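Guides > Care and Storage
Vestora Travel Steamer – Section 3: Packing It Away
May 4, 2022 | Vestora Help Desk

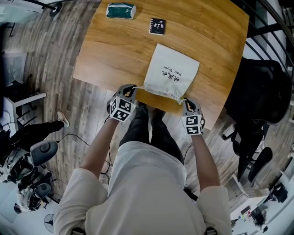 A white drawstring pouch at the table.

1. Unplug the steamer. Yes, at the wall.
2. Empty the tank into a sink. Houseplants are not a sink.
3. Wait 30 minutes. The soleplate holds its heat longer than it holds a grudge.
4. Wind the cord in wide loops – never around the handle.
5. Slide the steamer into its pouch, nozzle first, and pull the string snug.

Note: The pouch is machine washable. The steamer remains stubbornly otherwise.

CAUTION: Do not store with water in the tank. See Section 9 for what grows there.

Last updated: September 2022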